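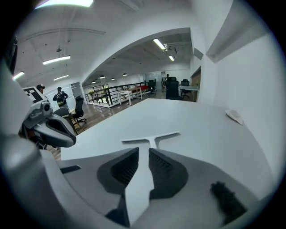 Munther Nasrallah wanted to know, before anything else, whether his hours change in September. No. Same hours, same pay grade, same breaks. He asked first so it goes first. Rest of the questions from the Clustmont floor meeting below, in the order they came in. Last updated 2019-12-07.

Am I being replaced?
No jobs cut under the Rullinel rollout. Two packing shifts get merged, people from those move to setup and checking. If you'd rather stay on packing tell Romana Vondráček, there's still packing.

What will I be doing all day then?
Mornings, showing the grippers the job. You hold one, do the task by hand, it records. Afternoons are mostly checking what the arms did with it and fixing trays. Less lifting. More standing at a desk, so yes, we've asked for mats.

How many times do I have to show it the same thing?
200 good runs per task. Bad runs don't count but don't delete them, mark them.

That sounds boring.
It is a bit. Swap every 20 runs, that's the rule, not a suggestion. Kedir Birhane keeps the swap sheet.

My wrist hurts after.
Stop and say so. Don't finish the set first. The grippers weigh more than they look and the grip is stiff on the older ones.

Does it record me? My face, my talking?
It has a camera so yes, people in the room can end up in it. No sound. Recordings stay on the site server and can't be used for reviews or discipline, thats in the written agreement, section four. If you don't want to be in any, ask for a desk at the far end or tell Idun Björklund.

Who sees my numbers?
You and your lead. No leaderboard. We tried one at Vadcombe, it was a bad idea and it's gone.

I'm not good with computers.
You don't need to be. One button to start, same button to stop. Training is half a day, paid, and you can take it twice.

What if the arm gets it wrong and an order goes out bad?
Not on you. Log it on form 244 and carry on. Form 301 is for injuries only, poeple keep mixing these up.

Can I go back to my old job if I hate it?
Yes, within the first three months, no reason needed. After that it depends on openings.

Where do I send questions that aren't here?
Miloslav Baláž, or the box by the time clock. Answers get added on Fridays.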